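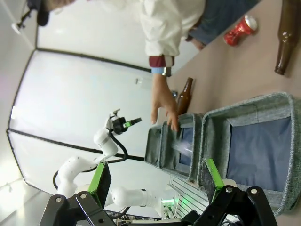

Fig. 1. Sorting task seen from the wrist camera. Two bins, a can and bottles on the table, one human hand.

Teaching by Showing: notes for session 3
Kulap Phuthong, Ralbridge
Handout revised 10/1/18

Last time we wrote down instructions for clearing a table and discovered that they ran to several pages and still left out the bit where you let go of the bottle. This week we give up on writing and try showing.

There are two usual ways to show a robot a task.

1. By hand. You take hold of the arm and move it through the motion while it records its own joint positions. The arm learns what its joints did. It also learns what you did, which may include leaning on it, stopping to scratch your nose and apologising to it after a bump. Good for short tasks. Poor for anything with two arms, unless you brought a friend and you both have the same idea of "left".

2. By remote control. You sit or stand somewhere else and drive. The arm follows. Your body stays out of the way, and you begin to understand how little you can do without feeling in your fingertips. Everyone is slow at first. Most people get better within an afternoon, and a few get worse, generally those who play a lot of video games and said so beforehand.

What gets recorded

Joint positions, gripper opening and camera pictures, all with times attached. If the times don't match, the robot will learn to close its fingers shortly before arriving. We had a set like this in July. It was 921 demonstrations long and we kept 38 of them.

Look again at Fig. 1 and consider what the wrist camera has to work with. Its own fingers, with the green pads, take up the bottom of the view. A second arm stands over on the left. The person's hand is over the rim of the smaller bin, and a brown bottle partly hides that same rim. The crushed red can is lying on its side, and so is the larger bottle. You sort this out at a glance. The learner gets a grid of coloured dots and your good intentions.

Habits worth having

Start from a different place each time. If the can is always in the same spot, you have taught the robot a spot.

Include your recoveries. A clumsy grasp that you put right is worth more than a perfect one, so long as you do put it right. A clumsy grasp followed by swearing goes in the other folder.

Decide which bin is for what before you begin, and write it on the log sheet. The Howlader group changed their minds halfway through and trained a policy of admirable open-mindedness.

Don't drive when tired. The tiredness is in the data and it will come out later, usually in front of visitors.

Hands count as part of the picture. If yours goes in to tidy things during every recording, the learner may come to treat a sleeve as a cue. Mark those stretches in the log so they can be cut or kept on purpose.

Reading

Chapter 3 of the Kotau notes, skipping the derivation unless you enjoy that sort of thing. The Motidus worksheet is optional and has an error in question two, which I am leaving in.

For next week

Record 43 demonstrations per pair, by remote control, with the log filled in as you go and not on the bus. Swap drivers partway through. Bring one recording you are proud of and one you would rather not discuss, and we will discuss it.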